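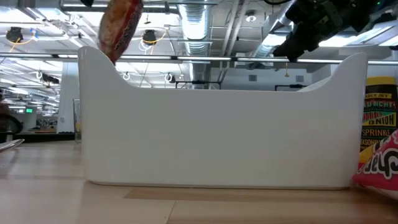
Okby Story Strips: my review after a term with the kindergartners

I've been wanting a decent story sequencing kit for years. I had one I made myself out of photocopied pictures and contact paper, and it was fine until the corners started peeling and the wolf went missing (you can't do much with the Three Little Pigs without a wolf). So when our school had a bit of money left in the literacy budget in January, I put in for the Okby Story Strips, the classroom set, item 2469 in the catalog if you're hunting for it.

What you get

There are 12 stories in the set. Each one is a long folding strip of pictures with no words on it at all, plus a bag of loose cards that match the panels, and a little script for the teacher. The stories are mostly ones you'd expect, with a few I'd never heard of, including one about a goat who borrows a hat that my class is now completely obsessed with. You also get a teacher guide, which I'll come back to because I have opinions.

How we use it

I tell the story first, with nothing in my hands. Then I tell it again with the strip unfolded across the rug, and the kids join in on the repeated bits. By the next day they're begging to tell it themselves, and that's when the loose cards come out. They work with a partner, put the cards in order and tell it to each other, one card each, back and forth.

The telling is where the money went, for me. I have children who will say "and then, and then, and then" until lunch, and having the same phrases come around every time gave them something else to grab. By the end of the goat story I was hearing "early the next morning" and "much to his surprise" at the snack table! One boy told me that much to his surprise he had two mittens that matched. I wrote that one down.

It also showed me who wasn't following. I had a girl who loved story time, sat right up front, laughed where everybody laughed. When she got the cards for the porridge story she laid them out beautifully and then couldn't tell me why the bear was upset. We went back over it with just three cards, talking about who wanted what, and that helped a lot more than me reading it to her again would have.

The pictures

Lovely, mostly. Clear faces, plenty going on, not too babyish. I do wish the artist had kept the clothes the same from panel to panel. The grandmother changes her shawl halfway through one story and my class spent a good long while deciding she must have gone home to change. (Great oral language, sure, but we never did get to the ending that day.)

The teacher scripts

Good, with one warning. Read them out loud at home before you use them. Some sentences are lovely to say and some are a mouthful, and a few of them use words I'd have to stop and explain every other line. I crossed some out and left in the ones worth teaching. "Weary" stayed. "Forthwith" did not.

The guide

Oh dear. It's long, and it spends page after page on why stories matter, which if you've bought the thing you presumably already believe. The useful part is the chart at the back that shows each story's shape – who's in it, what goes wrong, how it gets fixed – and I'd have been happy with that and nothing else. I photocopied it and taped it inside my cupboard door.

Compared with the Tahiri set

My colleague Nabila Kamel has the Tahiri puppets next door and we swapped for two weeks. The puppets get a bigger reaction, no question, and her shy ones will talk through a puppet when they won't talk to me. But my lot mostly made the puppets bite each other. For learning the order of a story and holding on to the language, I'd pick the strips. For plain old playing with stories, hers. If you could get both, well, lucky you.

How it's holding up

The strips are still nice and flat. The loose cards are thinner than I'd like and a few have gone soft at the edges. The bags they come in are useless, too small for kindergarten fingers to get anything back into, so I moved everything into zipper pouches in the first week. I'd also number the backs lightly in pencil so you can tell which story a stray card belongs to.

Would I buy it again?

Yes, for kindergarten and first grade. Second graders might find it a bit young, though I'd love to see them write their own versions from the strips. I'd knock a star off for the cards and the bags, so four out of five. If Okby ever sells the goat story by itself as a take-home, please somebody tell me, I have parents asking.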